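4.3 What the open day taught us about the stool task

I should say up front that we never planned to write a section on the open day. It was meant to be a break from the Kolano experiments, a chance for people from the neighborhood to walk through the lab and ask whatever they liked. But we logged everything anyway (old habit!), and when I went back through the logs in July I found more in there than in the two weeks of quiet testing before it.

We ran three stations. The Wonton station did cup sorting, the Botha station let visitors move a single arm by hand, and the third one, which is the one I care about here, had both arms working together on household furniture. We had 29 visitors come through on 21 May 2023, and more than six of them asked me the same thing within a minute of walking up: why does it need two arms for something I can lift with one hand? Fair question, and I gave a pretty rambling answer each time.

The short version is that a stool is light but awkward. With a single gripper on the rim, the seat wants to swing, and our controller (see Section 3.2) reads that swing as an outside push and fights it. Holding from both sides takes most of that away, though now the arms have to agree on where the seat is. If one of them is a little off, they squeeze or twist the thing between them — and plastic complains loudly. A kid at the front covered her ears the first time.

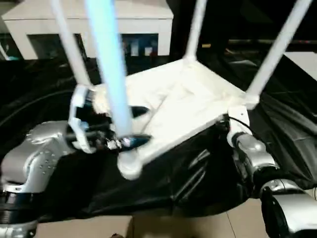
Kanier Lab, photo by the second author, robot operator

Figure 6. Two-arm hold with the stool upside down over the black sheet. Each gripper has one side of the seat, and the legs point up.

I like this pose for showing people what we mean by a shared grasp, and it's also where the planner had the most trouble picking a grip. The legs leave only so much of the edge free, so a grip that looks fine for one arm can leave the other with a bad reach. We now score the two grips as a pair, which slowed planning down a bit but made the motion much calmer to watch. The scoring weights are in the appendix, and I'd still like to redo them with a taller stool.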